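Zwischenbericht Nalier: zweiarmiger Aufbau in der Gemeinschaftswerkstatt

17.01.2025 | Von Birutė Stankevičius
Drucken | Per E-Mail senden

Berichtsempfänger: Förderprogramm Steromville, Kleinprojekte 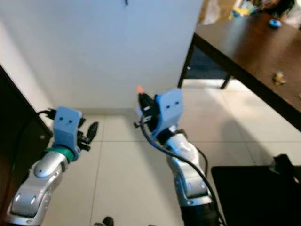 Die mechanische Montage beider Arme ist abgeschlossen. Die Greifergehäuse sind verschraubt, die Leitungen vorläufig außen geführt. Eine Zugentlastung am Handgelenk fehlt noch und ist beim Lieferanten Hellano bestellt.

Der Dauertest umfasste 998 Greifzyklen je Arm. Rechts traten 4 Abbrüche auf, sämtlich durch Zeitüberschreitung auf dem Bus. Nach Absenkung der Abfragerate lief der Test fehlerfrei weiter. Die Wiederholgenauigkeit links ist noch nicht vermessen, der Messtaster war bis Jahresende verliehen.

Steuerung: Die Software Rozīte läuft auf dem Werkstattrechner. Gleichzeitige Bewegungen beider Arme sind nur mit halber Geschwindigkeit freigegeben, die Kollisionsprüfung ist unvollständig.

Mittel: Vom Posten Kleinteile sind noch fast 130 Euro verfügbar. Eine Umwidmung wird nicht beantragt.

Nächster Bericht im März, mit Messprotokoll.

Diese Website verwendet Cookies. Einstellungen | Akzeptieren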